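Site Visit Report: Noltley Automation Open Day
Industrial Systems, second-year elective

Our group chose the Noltley open day over the packaging museum, mainly on the grounds of parking. The brief from the department was to observe one automated process, describe it, and say what we would change. We had been promised a guided tour at 10 a.m. and were handed a map at 10:40.

The first hall belonged to Grillow, a firm that makes conveyor rollers and wants you to know it. Their presenter told us a standard line carries 500 cartons an hour. We wrote this down and then got a free pen, which ran out during the next talk. After that came Kekana, whose stand was a bin picking demonstration and the reason we had signed up in the first place.

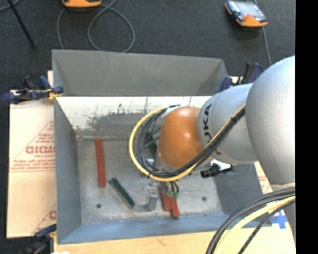
Our chosen process was bin picking, meaning the robot has to find a part lying at whatever angle it happens to be lying, and get hold of it without hitting the container. The textbook gives this one page and a cheerful diagram with no cables in it. The KUKA arm at the stand carries its cables in fat loops around the orange joint, right above the gripper, so anything the hand does near a wall, the loops have to do as well. Our diagram in Appendix A has been redrawn accordingly. We also noted the back wall of the bin, which is scraped dark in patches and does more to explain collision planning than our lecture did. The parts were plain red and green blocks, and the long red bar over on the left struck us as the awkward one, being close to the scraped wall at its upper end.

The engineer said the stand's log had reached 2541 attempts. We asked how many had worked and were told that it depended on what we meant by worked. This became Section 3 of our report.

What we would change: agree on a definition of a successful pick before starting the log. We would also try a different cable route, although two of us think this would only move the problem up the arm.

Costs: bus fare from Grarkport, 41 dollars for the group. Lunch was not covered, as we learned at lunch.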